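이 사이트는 더 나은 이용 환경을 위해 쿠키를 사용합니다. 계속 이용하시면 쿠키 사용에 동의하신 것으로 간주합니다. [동의] [설정 변경]

생활 속의 소유와 수리 — 4주차 강의 노트
주제: 고쳐 쓰는 물건, 버리는 물건

지난주에 보증 기간 얘기를 하다가 시간이 모자라서 끊었죠. 이번 주는 거기서 이어 갑니다. 읽기 자료를 못 읽고 온 분들도 따라올 수 있게 썼으니까 일단 편하게 보세요. (그래도 시험 전에는 꼭 읽으세요!)

1. 물건의 수명은 누가 정하나

저는 이 질문을 제 전기 주전자로 시작하는 걸 좋아해요. Flanholm에 살 때 산 주전자인데, 뚜껑 경첩이 부러졌거든요. 물은 멀쩡하게 끓어요. 그런데 뚜껑만 따로 팔지를 않더라고요. 수리점에 물어봤더니 새로 사는 게 낫다고 하고요. 그럼 이 주전자는 수명이 다한 걸까요?

학자들은 보통 수명을 둘로 나눕니다. 하나는 물리적 수명, 말 그대로 작동이 멈추는 시점까지예요. 다른 하나는 사용 수명인데, 주인이 그만 쓰기로 마음먹는 시점까지입니다. 제 주전자는 첫 번째 수명은 한참 남았고 두 번째 수명만 끝난 셈이죠. 이 수업에서 우리가 다루는 건 대부분 두 번째 쪽이에요. 여기에는 부품값, 공임, 유행, 이사, 심지어 기분까지 다 들어갑니다.

2. 수리비의 문턱

수업 첫 시간에 했던 설문 기억나시나요? 수리비가 새 제품 값의 몇 퍼센트를 넘으면 포기하겠느냐고 물었잖아요. 우리 반 답을 늘어놓으면 한가운데가 약 40퍼센트였어요. 60퍼센트까지 내겠다는 분도 있었는데, 이유를 읽어 보니 거의 다 선물로 받았거나 물려받은 물건이더라고요. 저는 이 부분이 참 재미있었어요. 경제학 교과서대로라면 물건이 어디서 왔는지는 계산에 안 들어가야 하잖아요?

물론 이건 우리 반 얘기고, 표본도 작고, 말로 하는 답과 실제로 지갑을 여는 건 다릅니다. 과제에서 이 숫자를 인용할 때는 '수강생 설문'이라고 꼭 밝혀 주세요.

3. 열 수 있는 물건과 열 수 없는 물건

수리 가능성을 따질 때 제일 먼저 보는 건 겉을 열 수 있느냐예요. 나사로 조립한 물건은 드라이버만 있으면 속을 볼 수 있고, 접착제로 붙인 물건은 열다가 망가뜨리기 쉽죠. 데스크톱 컴퓨터는 예전부터 앞쪽의 대표로 꼽힙니다. 옆판을 떼면 메인보드가 나오고, 메모리나 저장 장치를 하나씩 바꿀 수 있으니까요.

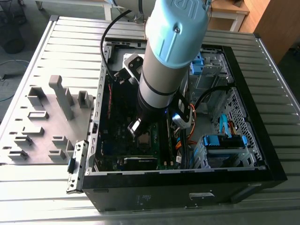 그림 1. 금속 작업대 위에 눕혀 놓은 데스크톱 본체. 덮개가 열려 있다.

반대쪽 대표로는 무선 이어폰을 많이 들어요. 배터리가 제일 먼저 약해지는데 그 배터리를 꺼내기가 어렵습니다. 저도 한번 도전했다가 한쪽을 완전히 못 쓰게 만들었어요. 그 뒤로 왼쪽 귀로만 팟캐스트를 듣습니다…

여기서 조심할 점! 열린다고 다 고칠 수 있는 건 아니에요. 세 가지를 나눠서 생각해 봅시다. 분해가 되는가, 맞는 부품을 구할 수 있는가, 방법을 알려 주는 문서가 있는가. 제 주전자는 분해는 되는데 부품에서 막힌 경우고요. 오래된 재봉틀은 부품은 중고로 구하는데 설명서가 사라져서 애먹는 경우가 많습니다.

4. 사례: Brosham의 수리 모임

읽기 자료 뒷부분에 나오는 사례입니다. Brosham이라는 동네에서 2월마다 '겨울 수리 주간'을 여는데, 저도 구경하러 간 적이 있어요. 제가 갔을 때는 접수된 물건이 60개였고 그중 17개가 라디오였습니다. 왜 이렇게 라디오가 많냐고 물었더니 다들 부엌에서 쓰던 거라고 하더라고요. 습기와 기름때 때문에 스위치가 뻑뻑해지는데, 그 정도는 닦아 주기만 해도 살아나는 일이 많대요.

제 눈에 들어온 건 물건보다 대기 줄이었어요. 사람들이 자기 차례를 기다리면서 이게 어떻게 고장 났는지, 언제 샀는지를 서로 얘기합니다. 읽기 자료에서는 이런 걸 '고장의 서사'라고 부르는데, 말이 좀 거창하긴 해도 현장에 가 보면 무슨 뜻인지 바로 알아요.

5. 토론 준비

조별로 물건을 2개 골라 오세요. 하나는 고쳐서 계속 쓰는 것, 하나는 고칠 수 있었는데 버린 것으로요. 버린 물건은 사진이 없어도 괜찮습니다. 앞에서 나눈 세 가지 기준(분해, 부품, 문서)에 맞춰 어디서 막혔는지 적고, 돈 말고 다른 이유가 있었다면 그것도 써 주세요. '색이 질려서'도 훌륭한 답이에요.

Verstraete 조와 Gundia 조는 지난번에 발표를 못 했으니까 먼저 합니다. (조 이름을 왜 그렇게 지었는지는 발표 때 들을게요!) 발표 자료는 2021년 8월 20일까지 강의 게시판에 올려 주세요. 파일 이름에 조 이름을 꼭 넣으시고요.

다음 주에는 중고 거래로 넘어갑니다. 혹시 최근에 뭔가 팔아 본 분은 판매 글에 뭐라고 썼는지 한번 찾아 오세요.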